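搜索本站 请输入关键词 搜索
栏目：机器人学习 / 数据采集 / 进展简报
八月 | Bremurora 数据采集组

Bremurora 八月简报：腕部视角演示数据的采集、筛选与标注 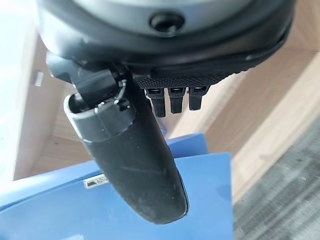
腕部相机的数据质量，多半在相机装上去的时候就定了。安装位姿一旦固定，本体在画面里占多大面积、工作区露出多少、接触点落在哪个位置，后面的流程都只能接受。Bremurora 目前的安装方式把相机放得离关节很近，腕部外壳占去画面上部，黑色手指从左上斜着伸向下方中间，指尖落在蓝色塑料面的范围内，蓝色面上那块银白色的小标牌有一部分被手指挡住，露出来的部分也读不出字。对策略学习来说，这种构图有明确的好处：指尖和被操作面同时可见，两者的相对位置可以直接从像素里估计。代价同样明确，手指背后的区域长期缺失，左侧强光一进来又会再丢掉一条。本期简报主要说明我们怎样处理这两类缺失，以及八月份采集规程的几处改动。

一、本期范围

本期数据全部来自 Nindari 采集点，任务集中在矮柜、收纳箱和地面附近的操作。遥操作与记录使用 Kaijage，离线清洗和切分使用 Udlow。两套工具之间的交换格式没有变化，字段表沿用上一版，新增字段一律可选，旧的读取脚本不需要修改。

入库演示约430条，覆盖13个任务模板。模板之间的难度差别较大，推合、轻触、对位一类的动作周期短、失败形态单一；取出、翻转、放回一类的动作周期长，中途修正多，同一条演示里往往包含数次重新接近。我们没有为了让分布好看而补录简单任务。训练时的采样权重由使用者自行设定，仓库里给出的默认权重只保证每个模板都能被抽到。

需要说明的是，入库与可用是两个状态。入库表示文件完整、时间戳连续、元数据齐全；可用表示通过了下文所述的画面检查和动作检查。下载时请看状态字段，不要按目录名判断。目录名反映的是录制时的计划，录制后重新归类的条目不会移动位置，只改字段。

二、自遮挡的处理

自遮挡在腕部视角里是常态。此前的做法是对整段画面套一张固定掩膜，把外壳和手指的大致区域盖掉，再送进编码器。这张掩膜是在张开状态下画的，手指闭合以后轮廓会偏出去，掩膜边缘便会漏出一条深色的窄带。模型很容易把这条窄带当作闭合程度的线索，训练误差下降得很快，换一台相机位姿略有差别的设备，线索随即失效。

八月起改用按关节读数生成的掩膜。每一帧根据夹爪开度查表，得到对应的轮廓，再做一次小幅膨胀。查表所用的轮廓在每次拆装相机之后重新采集，采集时夹爪从全开缓慢走到全闭，背景换成浅色平板，环境光保持不变。轮廓文件与演示文件分开存放，通过设备编号和标定批次关联。缺少对应批次的演示会被 Udlow 拒绝，不会自动回退到旧掩膜。

掩膜默认不直接作用于图像。仓库保存的仍是原始帧，掩膜作为单独通道提供。这样安排有两个原因。一部分使用者希望保留手指的外观，让模型自己学会看指尖；另一部分使用者要做跨设备迁移，需要把本体完全去掉。两种用法对同一批数据的要求相反，在采集端做决定会损失一半用途。

手指表面的状态也在检查之列。包覆层用久了会出现浅色划痕和细小浮尘，在近距离画面里纹理相当清楚。划痕位置固定，随手指一起运动，对基于光流的跟踪影响不大；对基于外观的检索则有影响，检索结果会倾向于把同一副手指录下的片段聚到一起，任务相似性反而排在后面。现行规程要求在设备日志里登记手指的更换，不要求清除划痕。擦拭浮尘安排在每个录制时段开始前，时段中间不擦，避免同一时段内外观发生跳变。

线缆和扎带尾端另行处理。它们出现在画面里的位置不如外壳稳定，腕部转到某些角度时会有小幅摆动，反光点也跟着移动。查表掩膜覆盖不了这种摆动，我们试过逐帧分割，得到的边界抖动比不做还大。目前的折中是在标定时记录摆动的最大包络，作为一个低置信区域写入掩膜的第二层。使用者可以选择忽略第二层。

三、曝光与强光边缘

近地面任务的光照条件比桌面任务差。柜体侧板会形成一道明暗分界，窗光从一侧进来时，靠窗的一条区域容易过曝，柜体内侧则偏暗。自动曝光在这种场景下会随腕部转动来回调整，同一个物体在相邻帧里的亮度可能有明显差别。

我们比较过三种设置。全自动曝光画面观感最好，但亮度变化与手腕转角高度相关，模型会把亮度当作姿态的替代信号。全手动曝光消除了这种相关，暗部噪声却比较重，浅色木面与背景强光之间的边界也会整段消失。最后采用的是分段锁定：接近阶段允许自动调整，指尖进入预设距离后锁定，直到本次接触结束再释放。锁定和释放的时刻写入事件流，便于训练时按需过滤。

分段锁定带来一个新问题。操作员在锁定后如果放弃本次接触、退出重来，旧版 Kaijage 不会释放曝光，后面整段都停留在第一次接近时的亮度。这个错误在八月修正，受影响的条目已加上曝光异常标记，状态由可用改为入库。使用旧快照训练的结果不必作废，但建议在评估报告里注明快照版本。

过曝区域不做修补。清洗阶段只计算饱和像素的连通区域，并记录它是否与指尖邻域相交。相交的帧在训练时默认降权，不相交的帧按正常处理。曾经有使用者建议直接裁掉画面的一侧，我们没有采纳。腕部翻转以后强光会换到另一侧，固定裁剪解决不了问题，还会破坏相机内参与像素坐标之间的对应。

四、频率与同步

动作流按20赫兹写入，图像流由相机自身时钟驱动，写入时附带主机时间戳。两路数据在录制端不做对齐，对齐放在 Udlow 的切分步骤里完成。录制端对齐看起来省事，但会把丢帧变成重复帧，事后很难分辨操作员确实停住了还是画面没有更新。

切分时以动作时刻为基准，取不晚于该时刻的最近一帧图像。若该帧与动作时刻的间隔超出容许范围，则在对应位置写入缺帧标记，不做插值。插值图像在视觉上过得去，在接触发生的瞬间却会产生一个现实中没有出现过的中间状态，这类样本对接触判断有害。

时钟偏移的校准改为每个时段首尾各做一次。方法不变，让夹爪做一组快速开合，在图像里提取轮廓变化，与关节读数做互相关。首尾两次的偏移若不一致，按线性漂移补偿；若差值超过阈值，整个时段退回人工检查。退回的时段多与采集主机的磁盘写入拥塞有关，更换写入策略后已经减少。

五、演示规程的改动

操作员手册八月版的改动集中在以下几处，旧版同时停用。

起始位姿随机化。此前要求每条演示从同一位姿开始，便于复现，结果是接近阶段的轨迹几乎重叠，模型在偏离这条轨迹时没有参照。新版在起始位姿附近给出一个采样范围，由 Kaijage 在录制前生成，操作员只需确认机械臂已到位。采样范围按任务模板设定，低矮空间里的任务范围较小，避免腕部外壳碰到侧板。

允许修正，不允许演练。操作员在演示中发现偏差，应当原地修正并继续，不要中止重录。修正片段对策略学习有用，它给出了偏离之后怎样回来的样本。为了让轨迹更顺而预先在同一布置上练习多遍的做法不再允许，练习后的演示往往速度快、停顿少，接触前缺少观察动作，腕部相机里几乎看不到目标的稳定画面。

失败保留。未达到目标状态的演示照常入库，结果字段填失败，并从固定词表中选择原因。词表包括滑脱、错位、碰撞、遮挡导致的误判、操作员中止以及其他。选择其他时必须填写文字说明。文字说明不进入训练，只用于修订词表。

布置变更。每条演示之间至少改变物体位置或朝向中的一项。柜体、地毯一类的背景元素在一个时段内保持不动，时段之间移动。背景移动之后需要重新拍摄一张全局参考图，由固定相机完成，与腕部数据一起归档。

指尖停留。接触前要求指尖在目标上方有一个短暂停留。手册没有规定时长，要求是画面中目标边缘清晰、无拖影。停留过长会让模型学会等待，这一点在早期的部署测试里出现过，策略到达目标上方后迟迟不下探。检查脚本会统计速度接近零的片段长度，明显偏长的由人工复看，必要时裁短并在元数据里注明。

六、标注层级

标注分为2层。第一层是阶段标注，把一条演示切为接近、对位、接触、操作、撤离，阶段可以重复出现，不要求按固定顺序各出现一次。第二层是接触标注，给出接触面类别、接触开始和结束时刻，以及该时刻指尖是否可见。

阶段边界先由脚本给出，依据是末端速度、夹爪开度和力矩读数。人工只调整边界，不新增阶段类别。早期版本允许标注员自由增加类别，后来类别之间互相重叠，合并的工作量超过了重新标注。现在遇到现有类别无法描述的片段，统一留空并附注，由下一版词表处理。

接触面类别只写看得见的属性，例如颜色、大致材质、是否为平面。标注员不推断用途。一块蓝色塑料平面可能是箱盖，也可能是箱体的其他部分，单从腕部画面常常无法确定，写成箱盖会把不确定的判断固化进标签。物体身份由布置清单提供，布置清单在录制前填写，与画面标注互相独立。两者冲突时保留冲突，不做覆盖。

文字和标牌的处理也按同样的原则。画面里读不清的标牌，标注为不可读，不从其他帧或布置清单里补全。若同一条演示的另一帧可以读清，则只在那一帧上标注文字内容。这样做牺牲了一些标注密度，换来的是每个标签都能在对应帧上找到依据。

指尖可见性目前是三值：可见、部分可见、不可见。部分可见的判定在标注员之间分歧最大，尤其是深色指尖停在暗部时。我们把指尖定义为末端圆头部分，圆头轮廓能完整描出为可见，能描出一段为部分可见。定义调整后重新标注了八月之前的接触片段，旧标签保留在历史字段里。

七、筛选流程

筛选按成本由低到高排列，前一步未通过的条目不进入后一步。

第一步检查文件。包括时间戳单调性、字段完整性、标定批次是否存在。全部自动。

第二步检查画面。包括模糊度、饱和区域、缺帧比例以及掩膜与实际轮廓的偏差。偏差检查抽取夹爪开度变化最大的若干帧，用边缘匹配给出一个分值。分值偏低多数意味着相机支架松动，少数意味着手指更换后没有登记。支架松动的时段整体退回，不逐条挽救。

第三步检查动作。包括关节速度突变、指令与读数的滞后、力矩超限。超限不等于剔除，推合类任务在到位瞬间本来就会出现短时峰值，剔除会把最有信息量的一段去掉。这一步只做标记。

第四步为人工复看。复看人员看到的是腕部画面、固定相机画面和阶段标注，看不到操作员编号。复看结果为通过、退回或存疑。存疑的条目由另一人再看一次，仍为存疑则归为入库但不可用。

筛选比例不作为采集组的考核依据。早期曾经公布过各时段的通过率，随后操作员开始回避容易失败的布置，物体摆放越来越居中。取消公布以后，摆放分布有所恢复。

八、初步训练结果

用八月快照训练了一组小规模基线，网络结构与上一期相同，只更换数据和掩膜方式。以下结论限于 Nindari 的测试布置，不代表其他场地。

查表掩膜相对固定掩膜，在相机位姿有小幅变化时退化较轻。位姿不变时两者差别不大，固定掩膜在个别短周期任务上略好，推测与前述闭合窄带提供的捷径有关。若部署设备与采集设备完全一致，这条捷径不一定有害，但我们不打算为它保留固定掩膜。

加入修正片段之后，对位阶段的重复尝试次数上升，最终成功的比例也上升。重复尝试增加会拉长总时长，对有节拍要求的应用不利。后续会尝试在训练目标中加入时间项，权重尚未确定。

对过曝帧降权，效果不稳定。在靠窗布置上有改善，在背窗布置上没有变化，在腕部需要大角度翻转的任务上略有下降。下降的原因还在查，一种可能是翻转过程中可用帧本来就少，降权后该阶段的有效样本不足。使用者可以先关闭降权做对照。

失败演示直接参与模仿训练会拉低结果，这与预期一致。把失败演示用于训练结果判别器则有效，尤其是滑脱和错位两类。碰撞一类的样本偏少，判别器对轻微碰撞基本没有反应。

九、已知问题

轮廓查表假定开度与轮廓一一对应。手指受侧向力时会有弹性偏转，此时轮廓与表中记录不符。侧推任务里这个现象比较明显，掩膜会在指尖附近露出一条边。暂时的处理是对侧推任务加大膨胀量，代价是指尖周围的目标区域也被盖掉一部分。

地毯纹理对模糊度检查有干扰。斑驳的灰色纤维在压缩后高频成分很重，即便画面整体有拖影，分值仍可能偏高。新版检查会把地毯区域排除在外，区域来自时段参考图，尚未覆盖全部时段。

浅色木板之间的接缝在侧光下对比度很低，深度估计在此处经常断裂。仓库提供的深度为离线估计结果，仅供参考，不建议用于监督接触距离。

Kaijage 在断线重连后会重新生成时段编号，导致同一时段被拆成两个。合并脚本已提供，需要手动运行。下一版会改为沿用原编号。

十、后续安排

下一阶段的采集仍在 Nindari 进行，重点是侧推和大角度翻转，同时补充碰撞类失败样本。碰撞样本在降速条件下录制，力矩上限单独设置，元数据中会有区别于普通时段的标记。

腕部相机的安装位置暂不改动。把相机外移可以减少外壳占画面的面积，也会让相机在低矮空间内更容易碰到侧板，并且已有数据与新数据之间会出现视角差。若后续确定要改，会先录一批新旧位置并行的对照数据，再决定是否切换。

Udlow 的下一次更新会加入按遮挡程度抽样的选项，抽样依据为接触标注中的指尖可见性字段。需要提前使用的组可以从开发分支取用，接口可能还会变。字段表、词表和操作员手册八月版已放入共享目录，与快照使用同一版本号。

标签：模仿学习 腕部相机 遥操作 数据标注 夹爪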